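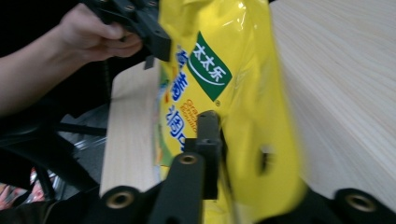 Leonor Meireles wrote to me that her granulated seasoning becomes one hard stone after a few weeks, and she asked if it is better to leave it in the bag or move it to a jar. I have tried both, and I prefer to keep the bag.

How to store an opened bag

1. Cut only a small corner, some 2 cm. A wide opening lets in the damp air from the kitchen.

2. Take out what you need with a dry spoon. Do not shake the bag over a pot – the steam goes up inside.

3. Press the air out slowly from the bottom to the top. Keep the opening turned away from your face, for the powder is fine.

4. Fold the top over two times and close it with a clip. I use the wide one from Clasex, but a clothespin also holds well.

5. Stand the bag in a closed box, far from the stove. Totole and other yellow bags look alike in my cupboard, so I write the opening date on a piece of tape.

If you already have lumps, put the closed bag on the table and press with a rolling pin. For soup you can use the small lumps as they are. They melt in the hot water.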